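Elleck launches packet collection for household kitchens

Sep 10, 2020

Elleck is delighted to announce that its household packet collection, which began in April as a small trial on a single street, is now open to 338 homes. The scheme takes the awkward leftovers of the kitchen, the crinkly snack bags and little cardboard packets that so often end up in the general bin, and sorts them for recycling at the Vedon depot.

Wanda Boateng, who looks after the scheme, said: "I have had the great pleasure of standing in a good many kitchens and storerooms this summer, chatting about crisps, and I can tell you that everyone is fond of their own way of doing things. We didn't want to hand out a big rule book. Keep bags in one pile and card in the other, and we will gladly do the rest."

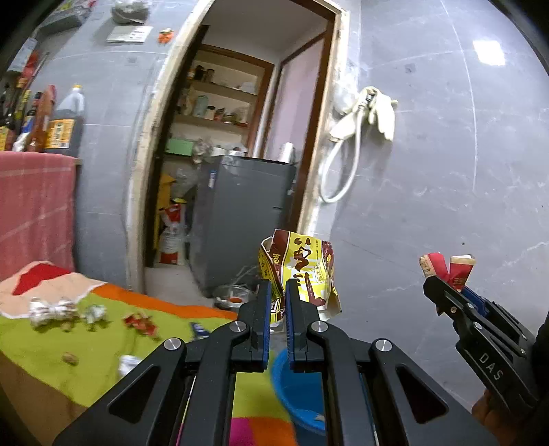
Households are asked to shake out the crumbs, fold card packets flat and leave the two piles in the sacks provided, which hold 40 litres each and will hang quite happily behind a storeroom door. Jars and bottles should carry on going out with the usual glass round, please, lids and all.

Kenji Wojcik, who drives the collection van, added: "People come out to say hello and tell me what they've been eating. It's a lovely round, though a long one!"

Sacks will be collected every 2 weeks, and there is no charge for joining. Spare sacks can be picked up from the Wavar shop, where Xiomara Baptiste and her colleagues will be very pleased to answer questions over the counter.

Press enquiries: Birdie Ruiz-Ortega, Elleck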